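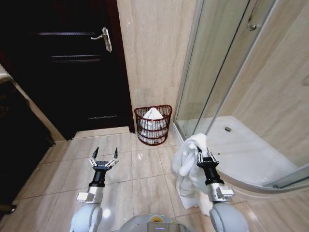 Bathroom & Towels FAQ
Guest rooms at Hurkbridge House
Updated 7/11/24

Same questions keep landing at the desk so they're all in one place now. If yours isn't on the list, dial 20 from the room phone. Moushumi Howlader is on mornings, Ívar Thorlacius picks up after lunch.

Where do I put used towels?
In the wicker basket by the bathroom door. That's the whole system. Basket = wash it. Hung up = you're keeping it another day.

Is the basket for trash too?
No please. Trash goes in the can under the desk in the bedroom. Tissues and cotton pads in the towel basket end up in the washer, and then they end up on everybody's towels.

Does it matter how I put the towel in?
Not really. No need to fold. Scrunched is fine, hanging over the rim is fine. Just not on the floor, the tiles get slick.

What about a really wet one?
Give it a wring over the shower tray first. Wicker doesn't love a soaking. If you have time, hang it a bit and drop it in later.

How often is the basket emptied?
Once a day, before noon. If the Do Not Disturb sign is out we skip the room, and we don't come back unless you call.

How many towels do I get?
2 bath towels per guest, plus a hand towel and a bath mat. Extras are free. Ask at the desk or dial 20, somebody will bring them up.

I put a towel in the basket by mistake. Can I take it back?
Sure, if it's still there. If it's gone, it's gone to the laundry and you'll get a clean one instead.

Something of mine went out with the laundry!
Happens more than you'd think. Socks mostly, one time a retainer. Call down right away and ask for Parveen Barua, she runs the laundry room. Everything gets shaken out before it goes in the machine so there's a decent chance. Found things sit in a drawer behind the desk till the end of the month.

How do I keep water off the floor?
Close the shower all the way before you turn it on. Panels slide, give the last inch a little push. Point the spray at the tiled wall, not at the glass. Bath mat goes outside the tray, never in it.
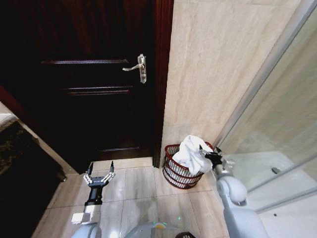
And keep the basket on the dry side, by the door frame. People move it next to the shower so it's in reach, which we get, but then the bottom sits in drips all day. We've thrown out more than one for mildew. Door side please.

The shower drains slow. What now?
Check the drain in the tray, usually it's hair. Wipe it off with a bit of toilet paper, paper in the trash. Still slow, tell us. Don't pour anything down it, even if the bottle says it's safe.

Can I wash my own clothes in the shower?
Small stuff, ok. Wring it out in the tray and hang it on the folding rack (in the closet, top shelf). Not over the glass. Panels aren't made for the weight and jeans are heavy when wet.

Is there a guest laundry?
Yes, in the basement, next to the ski room. Open till 900 pm (sorry, 9:00, the sign downstairs has the same mistake). Machines take the tokens we sell at the desk. Soap is on the shelf, help yourself.

What detergent do you use on the towels?
Flurorik, the unscented one. No softener, it makes towels stop soaking anything up. If your skin is touchy and you'd like yours done with an extra rinse, let us know at check in and Parveen will put a tag on your room's bag.

I brought my own towels. Will you wash them?
We can but they have to be kept apart from ours. Don't put them in the basket. Ask for a paper bag, write your room number on it, leave it on the bed. Back the next day.

Makeup, hair dye, self tanner?
Dark washcloths are at the desk, free, take as many as you need. Please use those. If a white towel gets it anyway, just tell us, a stain we hear about early usually comes out. Hiding it at the bottom of the basket doesnt help, we do find it.

The bathroom door sticks / won't latch.
Lift the handle a little as you pull it shut. The wood swells in July and the wet weeks. If it won't latch at all call down and Afonso Marinho will come take a look, he does the repairs.

Can I get a step stool or a shower seat?
One stool, two seats, first come first served. Email ahead if you can. The tray has an edge you need to step over, so if that's a problem ask for room 215. It has a flat floor shower and a grab rail.

How do I clean the basket? (asked by our long stay guests, so)
Empty it, turn it over, tap the bottom. Soft dry brush along the weave for lint. Damp cloth if it needs it, then let it air with the door open. No bleach, takes the color right off.

Where did you get the baskets? I want one.
We hear this a lot! Teixeira, the housewares shop in Cillby, down the hill past the post office. The kind with one side flatter than the other sits nicely against a wall. They don't always have them so call first.

Can I skip towel service?
Yes. Tell the desk or hang the sign. Nothing gets swapped till you say so, and the basket stays as you left it.

Who do I complain to?
Selina Frei, manager. She's in the office behind the desk most days, or leave a note and she will call your room.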